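Kinton bench notebook - April, perception and grasp planning

Started 09:40. Picking up the rim grasp problem on the white mug. Ghada Atallah's segmentation branch (Brellamard) merged last night, planner unchanged, controller gains as before.

Two faults still open from the last entry:

1. Depth drops out on glossy white. The rim fit then runs on whatever points survive and the centre wanders.
2. White mug on cream tray gives poor contrast in the fixed view. The mask bleeds into the tray on the shadow side.

Changed the rim fit to use wrist frames only, RANSAC on edge points, 600 iterations. Saturated pixels are masked before the fit. The fixed view now supplies a coarse box and the handle direction, nothing else. Background model is built from the bare tray. 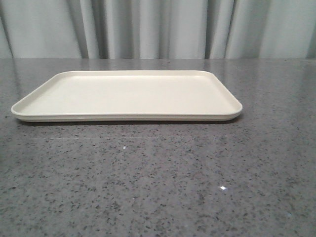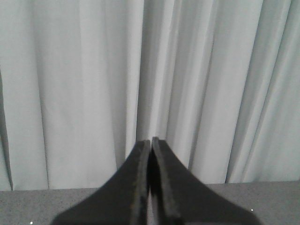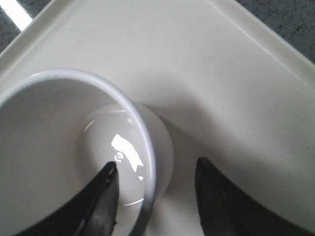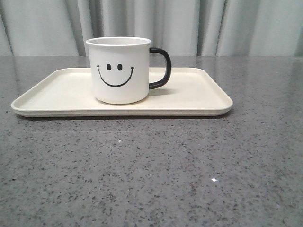 Fixed view, tray bare (first) and with mug (last); wrist view, fingers nearly touching against the curtain (second) and one finger inside the rim, one outside (third).

Notes on the wrist view. The glare patch on the inner bottom of the mug is bright enough to pull the old fit. There is also a ring reflection beside it which Sang's circle detector scores as a rim candidate. Added a minimum radius. The outline of the mug's bottom is harder, as it is a real circle and shows past the rim on one side. For now I take the larger arc and reject anything whose centre jumps more than 18 pixels between frames. Crude.

Finger mask: static polygon for now, one for closed and one for open. It needs to come from joint state, as the open polygon is only right at one width.

Replayed 749 logged wrist frames through the new fit. Over 16 of them still lock on to the bottom circle, all at steep approach angles. None lock on to the glare. Cycle time is fine on the Kaneck box.

The handle direction from the fixed view is stable when the handle is side on. Not tested with it pointing at the camera. The smile print gives a usable second cue but I don't want the planner depending on it.

To do:
- finger mask from joint state
- log rejected circles with the frame index
- ask Ghada whether the shadow class can be split from the tray class
- rerun with handle towards camera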